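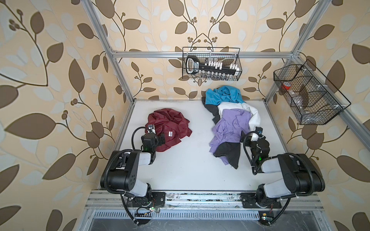
My mother-in-law folded shirts the way other people say grace, and when she died she left me the laundry. I don't mean the business, because there was no business, just a back room on Skallbridge Road with leaf wallpaper she'd hung herself and a white table that she wiped down before and after. I mean she left me the doing of it. The first thing I did with the honor was dump everything out and stand there. The maroon shirt went on the left in a lump with its little white tag sticking up, and the rest went on the right in one long tangle, turquoise, white, lavender, and something black trying to hide underneath. Then I went and made coffee, and then I made more coffee.

Her name was Eftychia Koutsoukos, and she took in folding for half of Ullville. Washing you did at home, or at the place by the bus stop. But people brought her their clean things in pillowcases and she gave them back flat. She charged 30 cents a shirt when she started and I don't think she ever got past a dollar. I used to tell her she could charge three and she'd look at me like I'd suggested robbing a church.

I married her son Kim, who can't fold a napkin. I can't either, really. I'm a roller and a stuffer. In my own house the drawers close if you lean on them, and that has always been good enough for me!

So when the pillowcases kept coming in September, a whole month after the funeral, I figured somebody ought to tell people. I put a sign on the door. I thought it was a nice sign. People read it, and said how sorry they were, and handed me the pillowcase.

"It's only the five things," said Valter Loureiro, who is a big man with a small voice. He was holding his out with both hands. "No hurry on it."

"Valter, I'm not her," I said.

"No," he said. "No, I know that." And he put it in my arms anyway and went down the steps sideways, on account of his hip.

Those were his shirts on the table. I had never thought of Valter as a lavender person. I'd only ever seen him in the brown coat from the Pillari bakery, the one with the loaf on the pocket, and I'd honestly pictured brown all the way through.

I started with the maroon one, seeing as it was by itself and looked easier. Eftychia's way went: face down, smooth from the middle, one side in, sleeve back on itself, other side in, sleeve back, and up in two. I'd watched her do it for 17 years. I'd stood right in that doorway talking her ear off while she did it, and I could have told you every word I said to her and nothing at all about which way she turned the sleeve.

My first try looked like an envelope somebody had sat on. My second looked like the first. On the third I got the sides even, and I was so pleased that I picked it up to show the wallpaper, and of course it fell open.

Now the wallpaper. I have to tell you about the wallpaper, because I hated it for years. It's all huge brown leaves and cream leaves and vines going every which way, with berries, and she'd put it on all the way around so that you felt like something small at the bottom of a hedge. Kim says she bought it as a remnant, and that she stood at the counter and talked the man down until he was nearly crying. I always thought it was a terrible thing to look at all day.

But I was looking down at the maroon shirt for the fourth time, and then I looked up to rest my eyes, and I noticed she'd hung it so a seam came down right behind the middle of the table. The paper doesn't quite match there. One leaf is a hair lower than its other half. And I thought, oh, you sneaky woman. I put the collar on that seam, squared it up, folded one side in and then the other, and it came out straight.

It wasn't beautiful. She'd have shaken it out and done it again, without saying anything, and I'd have been furious in the car the whole way home. But it stayed shut when I lifted it.

After that I went at the tangle. I pulled the turquoise one off the end and did that, and then the white, and the white took me forever because it shows everything. I did the lavender with the radio on. I was talking by then too, I'll admit it, telling her about Kim's sister and the roof and how the woman across the road had painted her door the color of liver – all the same stuff I'd have told her if she'd been there with her back to me. She never did answer much. It wasn't that different.

The black one turned out to have a hole under the arm, a small one. She'd have mended it and not said so. I got as far as finding her needles before I remembered what my sewing is like, so I folded it hole side in and wrote a note, and then I took the note out again, and then I put it back.

Valter came by at four. I gave him the pillowcase and he opened it right there on the step and looked in for a long time. I could hear my own heart going.

"The sleeves are the other way," he said.

"Are they? I can do them over."

"No, no." He closed it up and patted the top flat. "What do I owe you?"

I opened my mouth to say three dollars each, I swear I did.

"Thirty cents a shirt," I said, and he counted it out in dimes, and behind him, coming up the road with a pillowcase over her shoulder, was the woman with the liver-colored door.

September
By the Back Step Stories desk
180 shares | 17 comments

Home Stories Submit About Newer Older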